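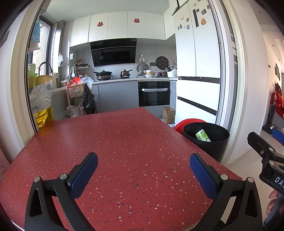

Fig. 3 - Speckled red tabletop

Section 3: Setting up the Dronodus portable scoreboard

Read this section before the first match of the season. Two adults are needed to lift the display panel.

Choosing a position

1. Pick a level spot at least three metres back from the sideline. Grass is fine if it is firm.
2. Face the panel away from the afternoon sun where you can.
3. Keep gates, tunnels and the players' race clear.

CAUTION: Do not set up under power lines or tree branches. Do not use the scoreboard in lightning.

Standing the frame

4. Unfold the base and swing both rear legs out until the yellow catches click.
5. Fit the two uprights into the base sockets. The longer upright carries the cable channel and goes on the left as you face the display.
6. Push a locking pin through each socket and close the clip.
7. Hang a filled water bag on each rear leg. On grass, also hammer a peg through each foot plate.
8. With one person at each end, lift the panel onto the hooks and lower it until it sits flat. Tighten the four hand knobs.

CAUTION: Never lift the panel by its sun hood. Take the panel down if the wind picks up enough to rock the frame.

Connecting power

9. Run the supplied lead down the cable channel and plug it into the Ginov battery box. Turn the collar clockwise to lock it.
10. Switch on at the battery box, then at the panel. All segments light up for a moment and the display then goes to zero.
11. Cover any cable that crosses a walkway with the rubber ramp.

Note: A full charge takes overnight. If your club plays on Wednesday evenings, put the battery on charge the night before.

Pairing the Joo handset

12. Hold down HOME and AWAY together until the handset light flashes green.
13. Enter 2143 and press SET. This is the factory code and can be changed from the handset menu.
14. Add a point to each side and check that the panel follows. Press CLEAR before the match starts.

If the panel does not respond, move closer and try again. Code 219 on the display means the handset battery is low. Pairing is kept when the power is off, so steps 12 and 13 are only needed once per handset.

For spare pins, knobs and water bags, contact Yoon-hee Choo in the Rivent parts office. Have the serial number ready - it is on the back of the panel, near the power socket.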